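Last updated: April

Small Jars, White Tabletop: Notes and Pictures from the Soaking Shelf

Pornthip Wannasri keeps the seed room at Florura, a small growers' supply shop with a back room for germination tests. Most of the work there is done in clear jars on a white tabletop. The page collects the jars, the shelf they live on and the habits that go with them. The captions are short. Longer notes are on the wall above the sink for anyone who works a shift.

The tabletop

The table is white so that small pale things can be found when they fall. A darker top was tried for one season and seeds were lost in the grain. It gets wiped down at the start of the day and again after the last batch. Paper towel leaves lint, so a flat cloth is used for the final pass.

The jars

Clear jars only. Square-bottomed ones are preferred because they stand next to each other without gaps and don't roll when they are laid on their sides to drain. Glass and plastic are both in use. Glass rinses cleaner and plastic survives the floor. Jars with scratched walls are moved to the pen and label drawer, where it doesn't matter whether you can see through them.

Water

Tap water is left to stand overnight in a covered pitcher. The jar is filled first and the contents go in second, which keeps fine material from blowing back up the sides. Fill to below the rim and leave enough room to carry the jar across the room.
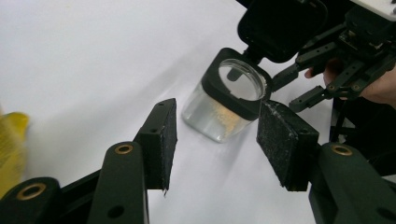
How full should a jar be when small seeds are soaking?

Three parts water to one part seed is enough for most kinds, with an inch of space left at the top. Large beans need more water than that and a wider jar.

A clear jar with pale yellow-beige particles gathered in a loose cluster in the liquid. The square base sits on the white table, and there is a black square collar around the top.

Lids and collars

Open tops are used for short soaks, mesh for anything left overnight. The mesh comes from the Tukex roll kept under the table. Cut it a thumb's width larger than the rim all the way around, or it slips under the band when the jar is tipped. Solid lids are for storage only. They are kept in a separate bin because two people have already drained a jar through the wrong one and had to start over.

Labels

One strip of tape per jar, on the wall of the jar and never on the lid. Lids get swapped. Write the batch number, the variety and the hour it went in. Pencil holds up better than marker on the Kiani tape. The batch book goes up to 2000 and then starts again at one with a new letter in front. We are on letter C.

Draining

Tip slowly over the fine sieve. Whatever floats is poured off first and kept in a saucer until the batch is finished, in case the count comes out short. Rinse twice, or until the water runs clear. The sieve goes straight into the sink afterward. Dried seed coats are hard to get out of it.

The shelf

The soaking shelf holds 59 jars when every row is full, which happens in early spring and hardly ever after that. Tall jars stand at the back. The end nearest the window gets too warm in the afternoon and is left for empties. Anything that has been on the shelf past its hour is moved to the front row so the next person sees it.

Cleaning up

Hot water, a bottle brush, a drop of Plusta soap. Rinse six times if the jar held anything oily. Stand the jars upside down on the rack with the rims off the surface, and don't stack them. A cloudy film on the walls comes off with white vinegar left in for an hour.

Borrowing jars

Regular customers may borrow up to 3 jars with mesh tops for home use. Ask at the front counter and sign the sheet. Please bring them back washed. Collars stay in the back room.

Contact: ask for Pornthip at the Florura front counter | Copyright Florura | Back to top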